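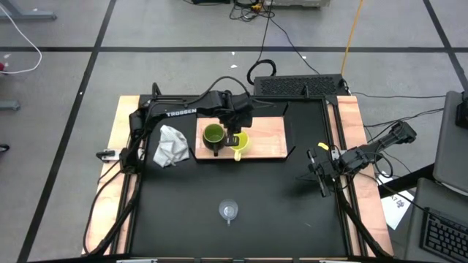 Figure 2. Worktable with two black arms and a yellow mug.

4.2 What passengers told us about the new route

I should say up front that I love a direct flight, so I went into the Mosdale to Plokska interviews expecting everyone to be thrilled. Most were! We collected 1462 survey forms at the two airports (the Plokska desk closed early in August, which cost us a few), and I sat down with 140 of the people who filled one in. What came up again and again was the old connection through Csonka, and how much of the day it ate. One woman told me she used to pack a second lunch just for the layover.

The part I hadn't planned for was the fare talk. Skerneo, the airline flying the route, put its cheapest seats on the early departure, and plenty of people said they'd happily pay more to leave after breakfast. Business travelers cared less about price and more about getting home the same night, and they were pretty blunt with me about the evening schedule. I also heard from 18 hotel and tour operators in Plokska, mostly small places, and they were the most cheerful bunch in the whole study (one of them had already printed new brochures). Their bookings are handled separately in Section 5, where I compare them with the seasons before the route opened.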